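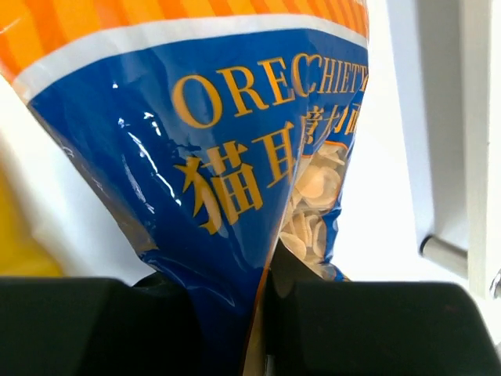
Orecchiette in a blue and orange bag.

Orard Help Desk > Town Guides & Listings > Maps and Distances

Print this ticket | E-mail this ticket

Jillton town guide puts town centre in reservoir

Status: Closed, with one item carried over
Raised by: Malou Sveinbjörnsson, Pirzada Estate Agents
Handled by: Edivaldo Coutinho, Orard support
Module: Skikidero (maps, travel times, automatic property tags)

Malou Sveinbjörnsson, 9.12 am

Our guide page for Jillton says the town centre is in Jillton Reservoir. I have lived here most of my life and the centre has always been up by the market cross, near the bank that became a café.

The pin is in the water. Every distance on the page is measured from the pin. The primary school is now further from Jillton than the motorway services are, and the walk to the railway station includes a stretch I can only describe as swimming.

I wouldn't mind so much, but the same pin feeds the property pages. A couple rang on Saturday to ask whether the flat over the chemist came with a mooring. I said I would find out, which I regret.

Please put the town back.

Edivaldo Coutinho, 9.40 am

Morning Malou, thanks for the clear report. I can see the pin and I agree it's wet.

Could you try the following before I go digging:

Open the guide in the editor and go to Location. Check that "Place centre" is set to Manual. Save, then clear the page cache from the Publish menu. Look at it again in a private window.

If it still shows the reservoir, tell me what the Source line says under the map. It's in very small grey type.

Malou Sveinbjörnsson, 10.05 am

It was set to Automatic. I changed it to Manual and dragged the pin to the market cross. It looked lovely. I saved, cleared the cache and opened a private window, and it was back in the reservoir.

I did this again in case I had been careless. I had not been careless.

The Source line says "Skikidero boundary, derived". The grey type is indeed very small. I used my colleague's reading glasses.

Edivaldo Coutinho, 11.20 am

That's useful, and sorry about the glasses.

"Derived" means the module has ignored your pin and worked out its own centre from the parish boundary. It draws round the outside of the place and picks the middle. For a town that's more or less round, this does no harm. Jillton's boundary takes in the whole reservoir and a good deal of hillside beyond it, so the middle is where you found it.

What I don't yet know is why it overrides a manual setting. Has anything on the page changed lately? New text, new boundary, anything imported?

Malou Sveinbjörnsson, 11.48 am

We rewrote the introduction in December. It used to say Jillton was "a stone's throw from everywhere" and a reader wrote in to dispute it. It now says we are 17 miles from the city, with a weekly market, a bowls club and good schools. All that is true if you start from dry land. The page itself then contradicts it in a box on the right.

I also have to report a fresh development. Under "Getting around" it now lists a ferry. We have no ferry.

Edivaldo Coutinho, 1.35 pm

The ferry is the route planner being helpful. If you ask it for a way out of a reservoir it goes looking for a boat. It found a landing stage on the north bank, marked on the base map, and assumed the rest.

I've switched off water routes for your account. The ferry should vanish within the hour.

Malou Sveinbjörnsson, 2.50 pm

Ferry withdrawn. I was beginning to get fond of it.

Now a larger matter. My manager has noticed that our search page offers a "Waterside" filter, which we have never used, there being hardly any waterside homes here. It returns 300 properties. One is a bungalow at the top of Quarry Lane, where they have trouble getting enough water to run a bath. Another is a lock-up garage.

Did the pin do this as well?

Edivaldo Coutinho, 3.15 pm

Yes, I'm afraid so. The tag rule reads: if the place centre is on water, and the property is within a short walk of the place centre, the property is waterside. "A short walk" is set to 900 metres by default, but the setting has been multiplied somewhere along the way and yours is catching the whole town.

Please don't remove the tags by hand. They'll only come back overnight, and you'll have wasted an afternoon. I'm passing this to the people who look after Skikidero.

In the meantime you can hide the filter: Search settings, Filters, untick Waterside, Save.

Malou Sveinbjörnsson, 3.31 pm

Filter hidden. One vendor has asked us to leave it on. He has read his own listing and thinks we've been undervaluing him.

Malou Sveinbjörnsson, next day, 8.55 am

Update from this end. The pin has moved! It's now on the south bank, in the sailing club car park. I don't know whether this is your doing or whether it's making its own way home.

Edivaldo Coutinho, 9.30 am

Partly our doing. The Skikidero team told it to avoid water, and it got out at the nearest point. Proper fix to follow.

They have found the cause too. When your introduction was rewritten, the new text was pasted in from a word processor and brought a hidden line break with it into the place name. As far as the module was concerned, your manual pin belonged to "Jillton" and the page was now about "Jillton" followed by an invisible something. It couldn't match the two, so it fell back to the boundary every time you saved.

To clear it:

1. Open the guide and go to Details.
2. Delete the whole of the Place name field, including any blank space after it.
3. Type the name in again. Please don't paste it.
4. Go to Location, choose Manual, and drop the pin.
5. Save, then clear the cache.

Malou Sveinbjörnsson, 10.10 am

Typed it in with two fingers to be on the safe side. Pin is at the market cross, and still there in a private window, on my phone, and on my manager's computer, which is usually the last to hear about anything.

The station walk is right. The school is back in town. The box on the right now agrees with the introduction, so the bowls club can stop ringing.

Two leftovers. The bungalow on Quarry Lane is still waterside. And the "At a glance" panel gives our population as 1,842, when it's a good deal more than that. I checked with the parish clerk, who was quite short with me.

Edivaldo Coutinho, 11.05 am

The waterside tags will drop off when the overnight job runs. If you want the bungalow back on dry land before then, open the listing and press Refresh tags. That works one property at a time.

The population figure is a separate thing. The panel is reading from the ward that the pin used to be in, and it only updates when the feed does. You can type over it under Details, At a glance, Override. I've split it off as its own ticket so it doesn't get lost in this one.

Malou Sveinbjörnsson, next day, 9.02 am

Tags gone, apart from the mill cottages and the boathouse, and those really are by the water. I've turned the filter back on for them. The lock-up is a lock-up again. The vendor who liked being waterside has been told, and has asked to speak to whoever is in charge of the reservoir.

Population typed over for now. Happy for this to be closed.

Edivaldo Coutinho, 9.20 am

Closing. Note for anyone else on Orard who lands here by searching: if your town centre is in a lake, on a golf course or halfway up a hill, retype the place name before you try anything else. The next Skikidero update should strip hidden line breaks by itself. Until it's out, paste into the body text as much as you like, but leave the name field alone.

Carried over: population panel reading from old ward after the pin is moved.

Filed under: Town guides, Wrong location, Property tags

Print this ticket | E-mail this ticket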